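Filed under: Workshop Reviews / Robot Kits
38 comments | 100 shares

Hamoto Two-Arm Table Kit: a month in, and I still grin when it powers up

I have wanted a pair of small robot arms for years, and most of what I found was either a toy or priced for a factory. The Hamoto kit sits in between. At $2,509 for both arms, the software and a box of spare fingertips it is still a big purchase, and I put it off until March, when Annelies Kuster let me try hers for an afternoon and I went home and ordered one that night.

Setup took me an evening. The arms come mostly built, so you are really just fixing the bases, running the cables and then going through calibration, which the software walks you through one joint at a time. I got the left arm right on the first go. The right one I had to do again after mixing up two cables (the labels are tiny, and gray on black – Hamoto, please fix this!). The printed guide is short and clear, with big drawings, and the parts bag had everything in it plus spare screws.

What won me over is how you teach it. You move one arm by hand, save a few points, move the other, save a few more, and play the whole thing back. There's a slider for speed and a plain text box where you name each step. My first routine was picking up a sponge and setting it down again, and I must have run it twenty times just because I could. 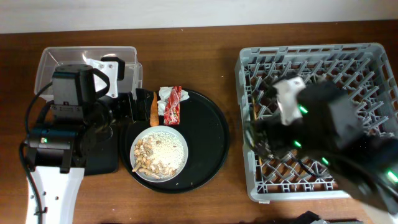 Clearing up after lunch is the job I bought the kit for, and it's the one I keep coming back to. I like it because no two trays are the same and the software has to cope with that. A tray with a bowl of rice and peanuts, a carrot and a snack wrapper on it asks for a different grip almost every time, and a crumpled tissue is another problem again. The grip force setting goes from very gentle to quite firm and you can change it for each step, so I keep one value for vegetables and another for wrappers. I also love that the green lights on the joints are easy to spot from across the room.

Two arms make a bigger difference than I expected. With one you spend half your time working out how to reach around things. With a pair you can give each its own side of the table, and the software has a shared zone setting that makes one wait while the other is in the middle. It's a bit cautious out of the box. I shrank the zone on the second day and everything felt much snappier.

Now the grumbles. The cables are a nuisance and I wish there were more clips in the box. The fans are louder than I'd like in a small room. Soft, floppy stuff is still hit or miss, and you will spend time on it. Hala Chraibi, who runs the Grunano single arm, finds hers quieter and I believe her, but it costs nearly as much for half the reach.

Support has been great so far. I wrote in with a question about saving routines to a second computer and had a proper answer by 9 the next morning, with a file attached that worked.

If you have the table space and like to tinker, I'd say go for it. Leave a good gap between the two bases, wider than the guide tells you, and do your calibration before you tidy the cables. I'm ordering the soft fingertips next and will add a note when I've had them on for a couple of weeks.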